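Subject: Re: [tableware] Frosted green plates, which line are these?
Date: June 7, 2020

On an earlier day in May, the Droltudus list member who handles the estate lots wrote:

> I have a box of round plates in a pale green, frosted, no foot that I
> can feel. Nothing on the back except a mold number, 677. The seller
> called them Yupanqui but I have my doubts. Does anyone have one to
> compare? I would also like to know if they can go in the dishwasher.
> Six of them, no chips, one has a gray scuff near the rim.

I have some of these and I think your seller is right. Yupanqui was the name Stutix used for the dinner plates in this color. The bowls in the same color were sold as Sosus, and people mix the two up all the time because the boxes looked alike. If the mold number starts with a 6 it's a plate. My bowls all have 811 on the back.

The color is hard to judge from a listing. Under a warm bulb mine look almost yellow, and on a white cloth they go gray. I put one on the beige table, where the green shows up for what it is, and you can compare yours against that. 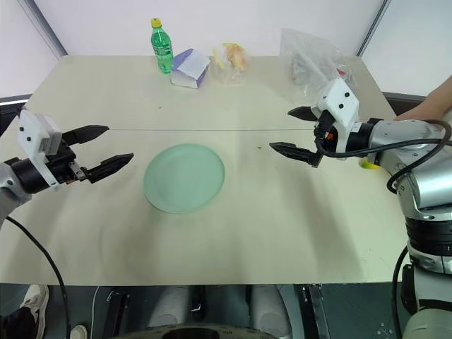 As for the dishwasher, I stopped doing it. The first few I bought went through on the bottom rack for most of a year and the surface turned blotchy. It doesn't come back. The ones I wash by hand still have an even finish. Use warm water and a soft sponge, and skip the green scrubber pads. I dry mine standing up in a rack and don't stack them until the next morning.

Your gray scuff is probably metal from a knife or a fork and not damage to the plate. Try a paste of baking soda and water on your fingertip, small circles, then rinse. I got marks off 3 of mine that way. If it's still there after two tries, leave it alone. Harder rubbing will make a shiny spot, and on a frosted plate a shiny spot looks worse than the scuff did.

For storage, put something between them. I cut up paper towels at first and now I use the thin foam sheets that come in shipping boxes. Felt is fine too but it collects dust. I wouldn't put more than six in a stack. The rims on mine are a little uneven and a tall stack leans.

I don't use them in the microwave. I never found anything from Stutix saying yes or no, so if you have the original box, please look at the side panel and post what it says. Mine came without boxes.

One more thing on the mold numbers. An older post in the archive says 677 was only made for one season. I haven't been able to confirm that and I wouldn't pay extra on the strength of it. If anyone has a catalog page with the numbers printed, a scan would settle it.

Also, if you decide to split the box, I could use two plates. I can pay postage. Write to me off list.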